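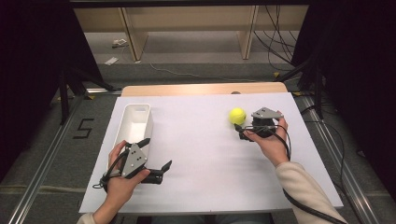 Tennis ball and open bin on the white board, wooden table.

Sorting bench: ball storage and rotation

Members have asked how practice balls are sorted between sessions, so the method is set out again. It applies to all balls kept for the Corrigan courts and replaces the sheet issued in December.

Sorting is done on a flat white board laid over the table. A white surface shows felt wear and stray fibers more clearly than bare wood, and it wipes clean. The bin is placed on the left with its long side running away from the person sorting. Balls come in from the right, one at a time.

Each ball gets a drop test first. Release it from shoulder height onto the hard floor beside the table, never onto the board, which is too light to give a consistent bounce. A ball that comes back below the knee is retired. Next, check the seam for lifting and the felt for bald patches. Balls that pass go in the bin in a single layer. A shallow bin holds fewer than a bucket, but the whole contents can be checked at a glance and the bottom row does not get forgotten.

Retired balls are bagged separately and passed to Cathal Heffernan, who cuts them for chair feet. The hall now has 12 chairs left to fit, at four balls per chair.

Storage temperature matters more than most people expect. Balls left in the outdoor locker overnight bounce low the next morning and should be brought inside for three hours before testing. Several good ones were thrown out last winter for this reason.

Orla Hayes has asked that Flosport balls be kept apart from the Pronel ones, as the two wear at different rates and mixed sets cause complaints. Mark the Pronel balls with a single pen dot beside the logo. Existing dots that have faded should be redone at the next sort.

Questions about the method go to Cillian Daly. Spare bins are on the lower shelf in the equipment room.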